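Looking after a wooden table top

Most damage to wooden tables comes from small things left too long: a cold bottle, a hot bowl, a damp cloth folded over the corner. The notes on this page cover everyday care for tables with an oiled, waxed or lacquered finish. They apply to kitchen tables and to the plain pale tops used in many cafés.

Find out what finish you have

Put a drop of water on the underside or near a leg and leave it for ten minutes. If it sits up in a bead and wipes away clean, the top is probably lacquered or well waxed. If it leaves a darker spot that fades as it dries, the top is oiled and could do with another coat. Old tables may have more than one finish, so test in two places.

Coasters and mats

Use a coaster under anything from the fridge. Condensation runs down the outside of a bottle and collects under the base, and a ring can form within the hour on an oiled top. Cork, felt and silicone all work. Avoid unglazed clay unless it has a backing, as it scratches. 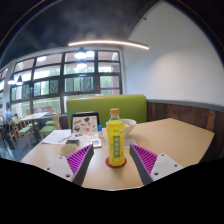 A bottle of tea on a round red coaster.

Coloured felt can bleed when it gets soaked. Wet a new one, press it on white kitchen paper and see if any dye comes off before you put it on pale wood. Wash felt coasters by hand in cool water and dry them flat - they curl on a radiator.

Hot dishes need something thicker than a coaster. A folded tea towel will do for a few minutes but traps steam, and steam is what causes the cloudy white patches on lacquer. A cork mat or a trivet with feet is better.

Daily wiping

Wring the cloth out until it no longer drips. Wipe along the grain, then go over the top again with a dry cloth. A little washing-up liquid is fine for grease. Leave out vinegar, bleach and anything sold for worktops or bathroom tiles. Cream cleaners will dull lacquer in a few weeks.

Move things when you wipe. Dirt and damp gather under whatever stays put, and on new wood the covered part will keep its first colour while the rest darkens or yellows in daylight. We left a fruit bowl on a table in the Edbridge kitchen from December until spring and the pale circle took two summers to even out.
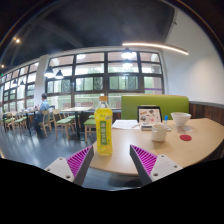

Page last changed: September 2022

White rings

A white ring is moisture in the finish and can often be shifted. Try these in order, stopping when the mark goes:

1. Leave it alone for two days in a warm room.
2. Lay a dry cotton cloth over the ring and pass a warm iron across it for a few seconds, no steam. Lift and look. Repeat up to five times.
3. Rub in a little petroleum jelly, leave overnight and wipe off.
4. Rub lightly along the grain with very fine wire wool and wax, then buff.

Black rings

Black marks have gone through to the wood. They usually mean sanding, at least on solid timber. Check the edge first - if the top is veneered, leave the sander in its box and ask a restorer.

Re-oiling

Twice a year is enough for a table in daily use. Sernora table oil is the one we keep in the cupboard, and one tin has done our table for several years. Clean the top, let it dry overnight, put on a thin coat with a lint-free cloth and wipe off all the surplus after 15 minutes. A sticky table has had too much oil.

Spread used oily cloths out flat outdoors until they are stiff, or soak them in water before they go in the bin. Balled up, they can heat and catch fire.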